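Jania gripper vs stock parallel jaw on a two-arm kitchen cell

Grippers and End Effectors > Comparisons

kjell_nyberg
Posted April 28, 2026
I have a Niker parallel jaw on loan and want to compare it with the Jania on crockery. Same arms, same table, same brown mat throughout. The props stay put: mug tree, plates in the rack, corn in the basket. Closing force is limited in the controller for both. Head camera view of the layout:
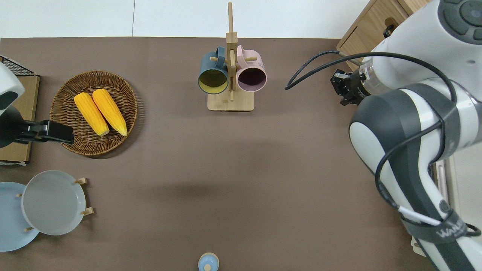 My concern is finger width. The Niker fingers are 4 mm thicker, and the mug handles leave little room at the post. I would rather not move the tree, as the taught poses are all referenced to it.

d_chacko
Replied to kjell_nyberg
Thicker fingers are fine if you approach from the side. What worries me more is the camera. A single head view loses the fingertips as soon as the forearm swings in on the right. We had the same trouble at Tilstead and wasted a week tuning a gripper that was innocent.
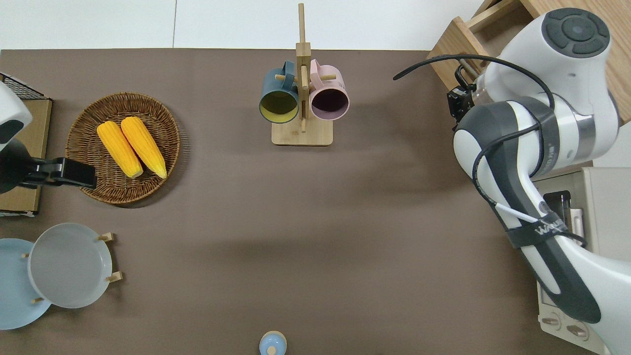 Head view, right arm beside the mug tree

kjell_nyberg
Agreed on occlusion. I do not agree that the gripper is innocent. Order of work for the next session:

1. Re-zero both grippers and log jaw position at full open.
2. Run the mug approach from the side at reduced speed, head camera only.
3. Repeat with the drawer open, to check forearm clearance. 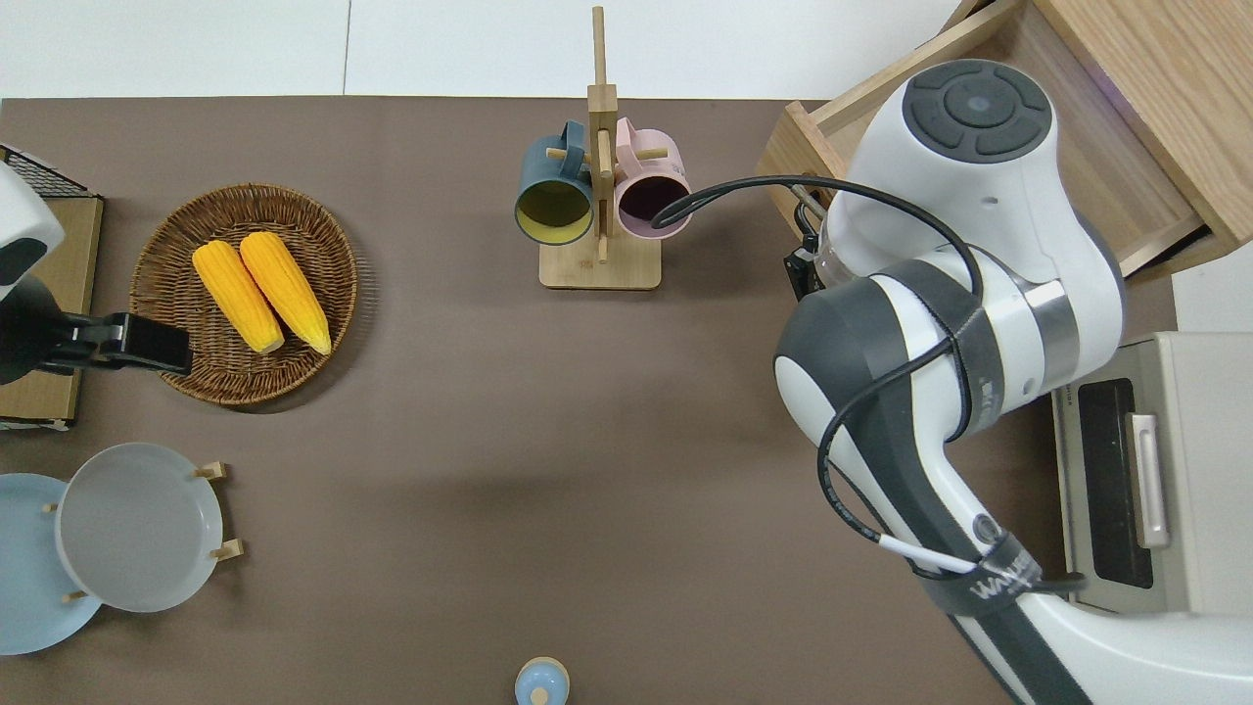

4. Swap fingers, keep the payload setting, run the lot again.

muthu_a
Step 4 is wrong. Change the fingers and you must change the payload and centre of mass too. The Þorgeirsson controller will hold a bad value without complaint and you will read the error as grip slip.

kjell_nyberg
The difference is under 690 g.

muthu_a
At full reach that matters. Enter it.

ashwin_b
Muthu is right. Also fit a fixed camera. Ours looks at the table from the side, and the plate rim contact shows up far better there than from the head.

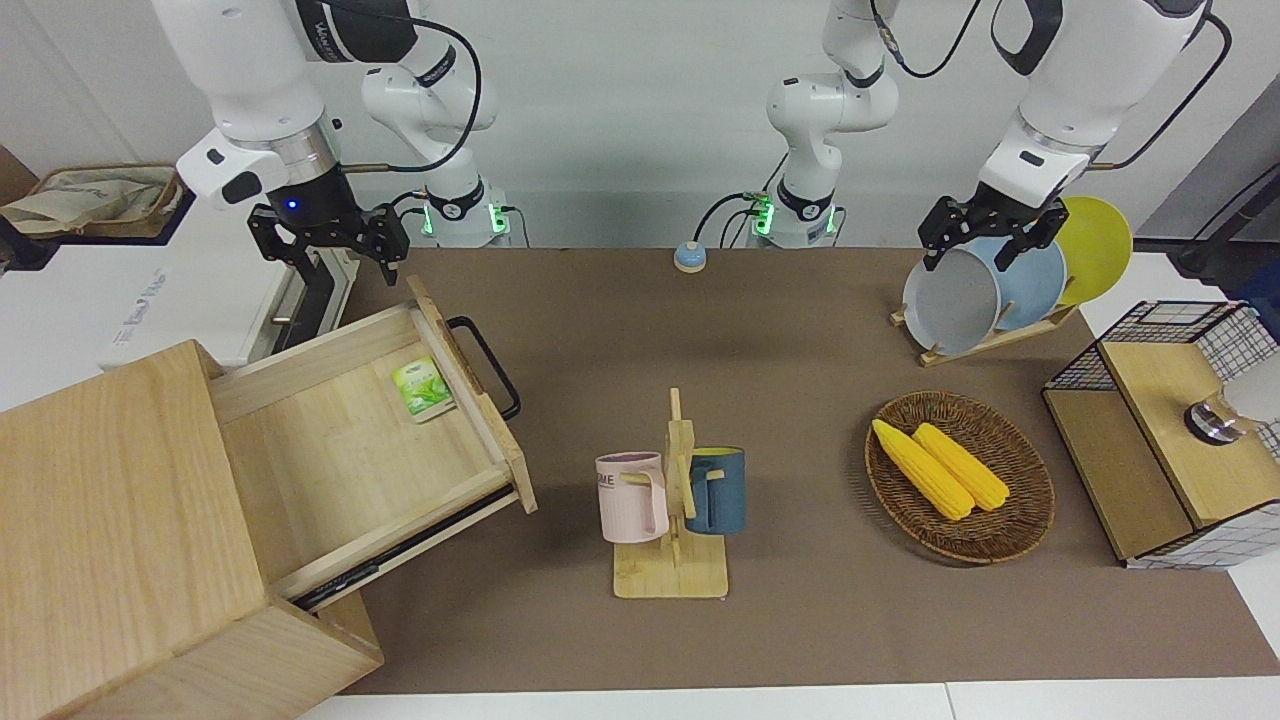 FIXED CAMERA AND PLATE GRASPS

d_chacko
That angle suits the plates. For rim grasps I would log jaw gap at up to 6 Hz and ignore the current reading, which is noisy at low force.

kjell_nyberg
Current is noisy on the Jania. I have not measured it on the Niker. Payload will be entered for both sets of fingers. Step 4 amended.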